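Plurkilau Centre – Furniture and Fittings Gallery

Chair covers: fitting, storage and care

Home > Buildings > Furniture and Fittings > Chair covers

The gallery pages record the furniture in use across the Plurkilau Centre and the way in which it is looked after. The present page is concerned with loose fabric covers for office chairs. It is intended for departments that already use covers, and for those that are considering them ahead of the redecoration of the Finard Wing in August. Pages on desks, screens and meeting tables may be reached from the main gallery menu.

Background

Loose covers were first used at the Centre during building work, when dust from the ceilings in the Finard Wing settled on upholstered chairs that could not easily be moved elsewhere. The covers were left in place when the work ended, at the request of the offices concerned, and have remained part of the furniture stock. The Centre now holds covers for chairs of several makes, including the Longo range supplied to the reading rooms and the older Hosix chairs on the first floor.

A cover does not replace cleaning. Chairs that are stained, damp or damaged should be reported in the usual way and should not be covered until they have been seen to. Covers placed over damp upholstery have caused a lasting smell in two rooms, and the chairs had to be withdrawn.

Choosing a cover

Covers are held in 3 sizes. The small size is for typing chairs without arms. The medium size is for the ordinary desk chair, with or without arms, and is the one most often requested. The large size is kept for chairs with a high back or a fixed headrest. Where a chair falls between two sizes, the larger should be taken, as a tight cover pulls at the seams and will ride up the backrest during the day.

Measurements should be taken across the widest part of the back, and again from the top of the back to the seat. The depth of the back also matters. Some of the Hosix chairs have a thick lumbar pad that adds a good deal to the distance around the chair, and a cover that looks generous when held up against the front may not close behind it.

Black is the standard colour. A small number of blue covers remain in use in the reading rooms and will not be replaced when they wear out. Departments are asked not to buy their own covers, since these cannot be washed with the Centre's stock.

Before fitting

The chair should be brought out from the desk and placed on a clear stretch of floor, with room to stand behind it. Loose cables should be moved aside where possible, as the castors catch on them when the chair is turned. The seat should be lowered as far as it will go and the tilt locked. Crumbs and dust should be brushed from the join between the back and the seat.

Shake the cover out fully and check it for open seams. Covers come back from the laundry folded inside out, and must be turned before use.

Fitting

Stand behind the chair. Take hold of the cover at its two upper corners and lower it over the top of the backrest, keeping both hands level. If one side is allowed to drop first, the fabric twisted at the corner is difficult to straighten later – particularly on chairs with a rubber edge.

Draw the fabric down a little at a time, working on the left and right together. Once the top is seated, smooth the sides towards the armrests. The arms themselves are left uncovered. On Longo chairs the arms are set close to the back, and the sides of the cover should be eased down behind them before the front is straightened.

The front panel is then laid flat, and any excess is tucked into the gap above the seat. Ties, where provided, are fastened at the rear with a flat bow. They should never be knotted, and should not hang below the level of the seat, where they may be drawn into the height lever or the castors.

Finally, raise the seat to its former height and roll the chair a short distance in each direction. A cover that drags or shifts has been fitted too low and should be lifted and set again.

Removing and washing

Covers are removed in the opposite order: ties first, then the front panel, then the sides, and the top last. Lift with both hands from the upper corners. Pulling from the lower hem is the most common cause of torn seams in the Centre's stock.

Wash at a low temperature with a mild powder, separately from towels and cleaning cloths. Black covers should not be bleached, and should be dried on a line or over a rail out of strong sunlight. Tumble drying shortens them, and several medium covers can now be used only on small chairs as a result. A cool iron may be used on the back panel if required.

Offices that receive visitors are asked to exchange their covers every 10 weeks. Elsewhere, an exchange at the start of each term is sufficient. Clean covers are issued against soiled ones at the Finard Wing store, on the ground floor next to the goods lift, between 7 and 9 in the morning.

Storage

The store has shelf space for 2000 items of soft furnishing, of which chair covers make up the greater part. Covers are kept folded in quarters, with the size mark facing outwards, and are taken from the top of each pile. Spare ties are in the drawer beneath the shelves. Covers with faded or missing size marks should be placed in the grey tray and not returned to the piles.

Notes on particular chairs

Longo, standard back. Takes a medium cover. The sides sit neatly if the arms are first raised to their highest setting.

Longo, high back. Takes a large cover. The headrest should be removed if it is of the clip-on kind, and stored with the chair's number attached.

Hosix, with lumbar pad. Takes a large cover, although the chair is no taller than a standard desk chair.

Chairs with a mesh back. A cover may be used, but the mesh frame is narrow at the top and the fabric tends to slip forward. A tie is recommended – departments should request one when collecting the cover.

Office chairs with arms

A loose cover on a chair of this type hangs over the top and sides of the back and leaves both armrests free. The fabric should be centred before the sides are drawn down.

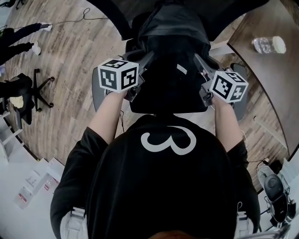
Stools and visitor chairs are not covered. Requests for covers for meeting room chairs are considered separately, and should state the number of chairs, the room, and whether the chairs are stacked when not in use. Stacking chairs must be uncovered before they are put away.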